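Humutell starts recording desktop teardowns for learning system

By Lowri Pumphrey
February 6, 2021

Humutell has begun recording robot-arm work on used desktop computers, with the goal of building a set of examples large enough to train a system that can take machines apart and put them back together without a script. The company plans to collect 500 recordings by the end of July. Each one covers a single operation on a single computer, from the moment the arm leaves its rest position to the moment it returns.

The work is led by Adelino Aguiar, who joined the company from industrial inspection. His group has divided the computer into a list of eight operations. They include lifting a memory module, opening and closing the processor retention lever, taking out a processor, setting one back in, and releasing a drive from its bracket. An operator guides the arm through every operation by hand controller while the software, called Stida, stores joint positions, gripper opening and video on one clock.

"The arm is accurate enough for most of this on its own," Aguiar said. "What it lacks is a sense of how far off a part can be before you should stop and try again. People make that correction constantly, and we want it in the data."

For that reason the group keeps failed attempts. A recording in which the operator misses a part, backs off and comes in at a different angle is marked as a correction and stored with the clean runs. Only recordings with a sensor fault or a broken clock signal are thrown out. Of the first 200 recordings, the group has finished labeling the ones that involve memory modules and is now working on the processor socket, the part of the job that Aguiar expects to take longest.
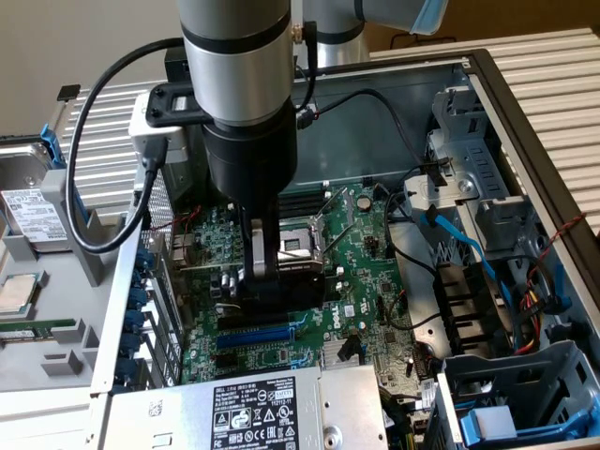
Vol. 8, Issue 2

The processor operations begin with the case on its side and the retention frame open over an empty socket. The operator brings the gripper down from above with the fingers pointing at the board. Contacts in a socket of this type bend under very little sideways force, and the controller is set to limit travel speed once the fingers pass below the height of the case rim. Operators can override the limit, but the override is logged and shows up in the labels.

Myfanwy Gwynne, who handles labeling, said the approach to the socket is divided into three phases: coarse positioning, alignment and contact. The boundary between the first two is the hardest to agree on. Two people label every recording separately, and where their marks differ by more than half a second the recording goes to a third. Haf Gwynne, an engineer on the same team, wrote the tool that lines up the two sets of marks and flags the differences.

Cables are another source of variation. The group does not tie them back or route them the same way from one session to the next — a learning system trained only on tidy cases would be of little use on computers that have been in service for years. Lighting is also left to change over the day.

The computers come from Bellis, a refurbisher that supplies them in mixed condition. Every unit gets an inventory number on arrival, and the number follows it through every recording so that no single computer appears in both the training set and the test set. Unit 734 was the latest to be logged as of this week.

A first model, trained on the memory-module recordings alone, is due for trials in the spring. It will run under the name Pirkeo and will be tested only on units it has no recordings of. Alun Parri, who is responsible for the trials, said a run will be scored as complete when the module is out of its slot and has been set down flat outside the case. Runs that need an operator to step in will be scored separately.

Humutell has not decided whether to release the recordings. Aguiar said the labels for the memory operations could be shared first, with the video to follow after serial numbers on drives and power supplies have been masked.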